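Table clearing, again

Nadja Trummer's group at Skavell has put out its August note on two-arm table clearing. The claim is that a policy trained on 1,000 demonstrations can sort leftovers into a tray and a bin without being told what each item is.

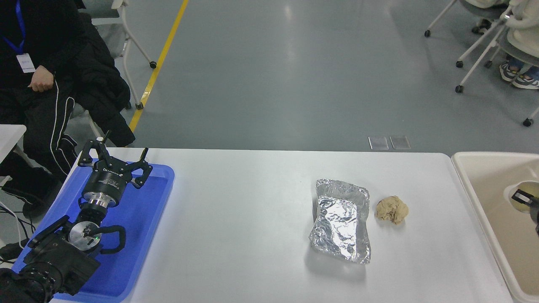
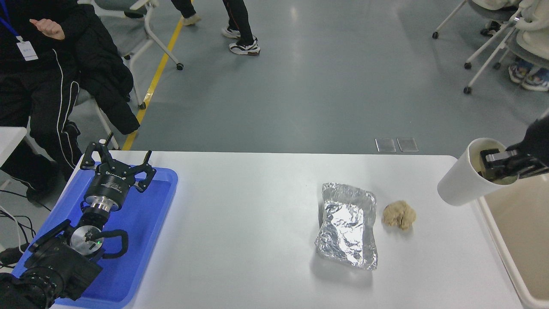 Foil and paper cup runs at Skavell.

I've read the note twice and I'm still not sold. The headline number is 64 percent over 23 layouts, but a run counts as a success if the item ends up anywhere inside the bin, and a person was allowed to reset an arm up to 5 times before the run was called a failure. Take the resets out and you'd want to see the table again. It isn't in the note.

Foil is a fair test, I'll give them that. It's shiny, it changes shape when you squeeze it, and depth cameras hate it. Pirmin Rainer, who ran the baseline, told me the old method did nearly as well on cups and much worse on foil. Fine, but then report them separately.

Regula Auer says a longer version with per-item results is coming. I'd also like to see one layout with a tablecloth.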